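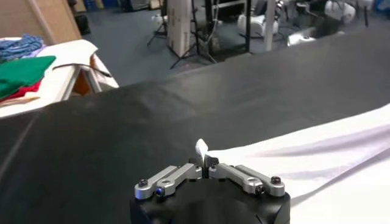 White cotton shirts turning yellow at the collar and underarms

I have five or six white cotton shirts that I wear under a sweater for work. They are less than two years old and the collars and underarms have gone yellow. I wash them warm with regular liquid detergent and dry them on medium. I tried chlorine bleach twice. The collars looked the same afterward and the underarms looked worse to me, more of a mustard color. The rest of the shirt is fine, so I don't want to throw them out.

We moved to Orimton in June and the water is hard there. I don't know if that matters. The washer is a front loader that came with the apartment and the longest cycle is 40 minutes. Is there a way to get these white again, and should I be doing something different each week?

Posted by orimton_renter
Viewed 551 times

fernhill27

Stop using the chlorine bleach. Underarm yellowing is mostly sweat and antiperspirant residue, and bleach can make that kind of stain darker. It also weakens cotton if you keep at it.

What you want is oxygen bleach, the powder kind. Read the label on the tub for the amount, dissolve it in hot tap water in a bucket or the bathtub, and leave the shirts in overnight. Push them under so no part is sitting up out of the water – the part that floats comes out a different shade. Then wash as normal. Hold each shirt up by a window before you dry it. If you still see yellow, soak it again. Dryer heat makes the stain a lot harder to get out.

For the collars, rub in a little dish soap with an old toothbrush and let it sit for half an hour before the soak. Collars are body oil more than anything, and your detergent may not be handling it in a short warm cycle.

Hard water does matter. Detergent doesn't work as well in it and people tend to make up for that by adding too much, which leaves a film.

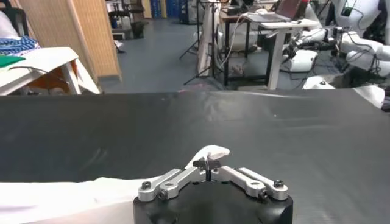

backlund_laundry_fan

I agree on the oxygen bleach but I wouldn't do overnight on every shirt. If they have colored stitching or a printed label inside, try one first for a couple of hours. I had a label run onto the back of the neck and that never came out.

Also, check what is in your antiperspirant. The aluminum ones are what did it to mine. I switched to a plain deodorant in the winter and the newer shirts have stayed white so far. In summer that might not be enough for you.

As for the weekly wash, turn the shirts inside out and don't pack the drum. Front loaders use very little water and a full load of cotton doesn't move around much in there. 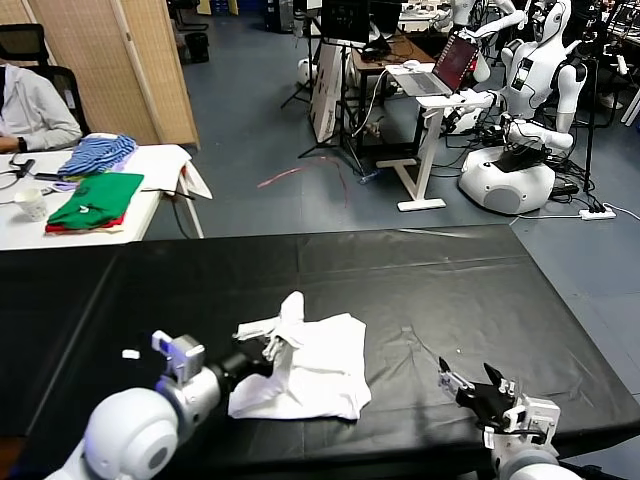
If your washer has an extra rinse button, use it. Mine adds 27 minutes, so I only do it for whites. You can also put a water softening powder in with the detergent. The store brand works as well as the expensive one as far as I can tell. Clean the rubber door seal too – wipe inside the fold, where gray gunk collects.

Don't mix vinegar and chlorine bleach, ever. I see vinegar suggested on these threads a lot and some people have bleach left in the drawer.

t_anow

just buy new ones, undershirts are cheap. lemon juice and sun worked for my grandmother but it takes all day and you need a yard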